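Club robotique Mirum — Fiches pratiques

Fiche 7 : enregistrer une tâche de saisie et dépose à deux mains

Mise à jour : 27 octobre
Rédaction : Zlata Palamarchuk. Relecture : Haris Matić.

Cette fiche s'adresse aux membres qui ont validé la fiche 6 (mise sous tension et arrêt d'urgence). Elle décrit l'enregistrement d'une série de démonstrations en téléopération, avec fruits factices et assiette.

Matériel
Robot à deux bras, mains articulées montées
Poste de téléopération avec le logiciel Rostix
Assiette, fruits en plastique
Disque externe, 800 Go libres au minimum

1. Préparer le poste
Dégager la table. Seuls les objets de la tâche restent dans le champ de la caméra de tête. Vérifier que les câbles des poignets ne sont pas tendus lorsque les bras sont en extension complète.

2. Calibrer les mains
Lancer la calibration depuis le menu Mains, gants enfilés. Ouvrir et fermer chaque main trois fois, lentement. Si l'écart affiché dépasse 20 unités sur un doigt, recommencer pour la main concernée. Ne pas corriger les valeurs à la main dans le fichier de configuration.

3. Placer les objets
Poser l'assiette devant le robot, à portée des deux mains. Changer la position et l'orientation des fruits à chaque essai. Une série où la carambole se trouve toujours au même endroit est inutilisable pour l'entraînement.

4. Exécuter la saisie
Approcher la grappe de raisin par le dessus, doigts du côté opposé, pouce engagé par-dessous. Refermer progressivement : les grains glissent si la pression est appliquée d'un seul coup. L'autre main reste en retrait, ouverte, prête à stabiliser l'assiette.

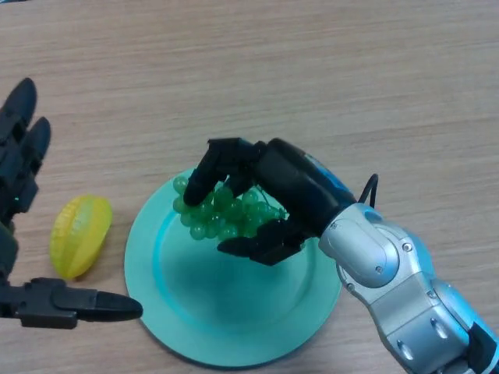

Marquer un temps d'arrêt avant d'ouvrir les doigts, puis retirer la main verticalement. Un retrait latéral entraîne souvent la grappe hors de l'assiette. L'essai se termine lorsque les deux mains sont revenues en position de repos — pas avant.

5. Valider ou rejeter
Rejeter tout essai comportant une collision, une perte de suivi des gants ou une intervention humaine sur la table. Une saisie manquée puis reprise est conservée, avec l'étiquette « reprise ».

6. Sauvegarder
Copier la série sur le disque externe et noter son numéro dans le cahier. La dernière série archivée porte le numéro 107. Les fichiers du mois d'août, enregistrés avec l'ancienne calibration, ne doivent pas être mélangés aux nouveaux.

Problèmes fréquents
Doigt qui ne répond plus : arrêter la session, couper la main, attendre dix secondes, relancer la calibration.
Décalage entre vidéo et positions : redémarrer Rostix, puis refaire un essai à vide.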